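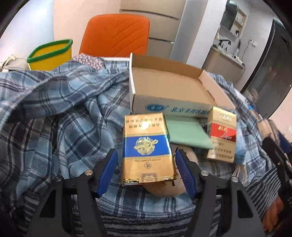 The Zelcombe Collectors' Circular - Issue 43, gallery page

Hello again, and welcome to another gallery, which has ended up being almost entirely about packets and boxes. I did mean to fit in the spring outing as well, but once I start on packaging I find it very hard to stop, and those of you who have sat next to me at a meeting will know I am putting that mildly. So make yourselves a cup of tea, and the outing can wait for the next issue.

**Gold, blue and cream**

The gold packet with the broad blue band is the one I keep going back to. It has an ornate gold emblem sitting on the blue, a good deal of Chinese lettering, and then the words "FILTER CIGARETTES" in small print with a little round crest beside them. You will want to turn your head (or your page) to read it, as it is upside down. Do look at how shiny the finish is - it is the sort of gold that picks up every lamp in the room.

Its companion is cream and gold with a red band, and I think it is easily overlooked beside such a bright neighbour. The white script on the red is lovely, though, and there are rows of tiny red characters lower down. Ruth Mosquera prefers it to the gold one by a long way, and we have agreed to differ, as we usually do about red.

**The white box**

I am just as fond of plain cardboard as I am of the fancy things, and an open white box with its flaps folded back and the brown corrugated inside showing is a cheerful sight to me. There is a blue oval logo on the front and a line of blue characters after it. The line begins with 北京, which is Beijing, and that is as far as my reading goes. If any member can tell us more about boxes of this sort, please write in, and do print your name clearly (Tyson Arsenault spent a whole evening on the last unsigned letter).

**Plaid and stripes**

You could hardly ask for a more homely background than a blue and white plaid blanket, all bunched up in great folds, with a narrow-striped cloth in the same colours below it. I had a blanket very like it as a girl and would not let anybody put it in the wash. Several members have told me they like to see packets against cloth, as a bare table makes everything look like a museum, and I have come round to their way of thinking.

**A few notes on keeping packets**

Zerrin Kılıçarslan asked at the November meeting how the rest of us store ours, and the answers went on well past closing time, so I will give only the ones I managed to write down.

- Keep metallic packets out of direct sun. Mine faded badly on one side in the Drekwood flat, and it had only been there a summer.
- Save the foil if you have it, even when it is crumpled. Please don't try to iron it!
- Stand packets upright in a shallow box with a strip of tissue between them, so that the printed faces don't rub.
- Write your notes on a slip of paper and tuck it behind, and leave the packet itself alone.

Amparo Betancur keeps hers in old biscuit tins, 14 of them at the last tally, with a drawing of the contents taped to each lid. I tried the same thing and my drawings were so poor that I had to open every tin anyway, but for anyone with a steadier hand it is a very good method.

**For the next gallery**

Matchbox labels, please, and tea packets if you have them, along with anything from the spring outing. Sorin Jitaru is gathering everything up as before, and he would be grateful for a line or two about where each item came from, however dull you think the story is. The dull ones are often my favourites - somebody's uncle, a long train journey, a drawer that hadn't been opened in years.

Page put together March 13, 2025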